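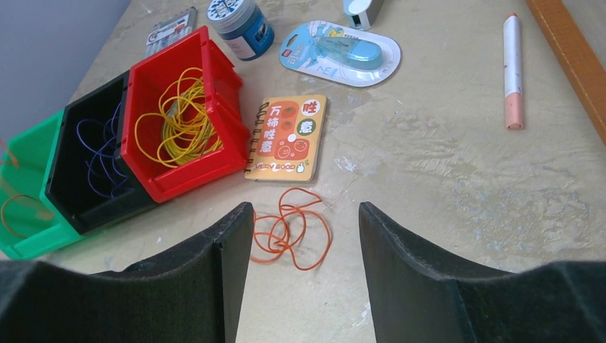
Detlef Wunderlich says the fingers are the first thing to check and the last thing anyone wants to blame. A wire-sorting cell starts missing its picks, people open up the software, and two evenings later they find a pad that has crept forward on its screws.

I spent a morning with him at Nindudau, the small workshop where the Harklow cell learns to put colored wire into colored bins, and I loved every minute of it. Wire is wonderful stuff to watch a robot deal with! It springs, it snags, and orange will happily come up with yellow hanging off it.

The routine starts at 8. Wipe both pads with a dry cloth, close the gripper on a strip of paper, tug. If the paper slides at one corner, the pad comes off and goes back on square. Then the wrist camera gets its lens cleaned and the bins are set out again – Detlef moves them a little each time, on purpose.

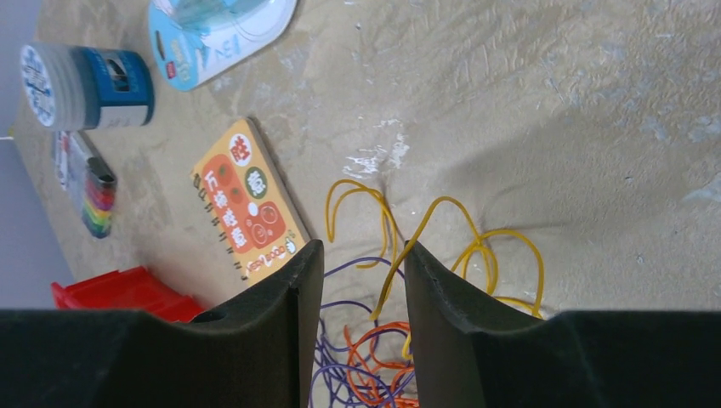
After that come 5 slow test picks with the speed turned way down, one hand near the stop button. He listens more than he looks. A click on closing means a loose finger screw, and he had one the morning I came, left side. Out came the hex key, a quarter turn, and we were back to picking up yellow.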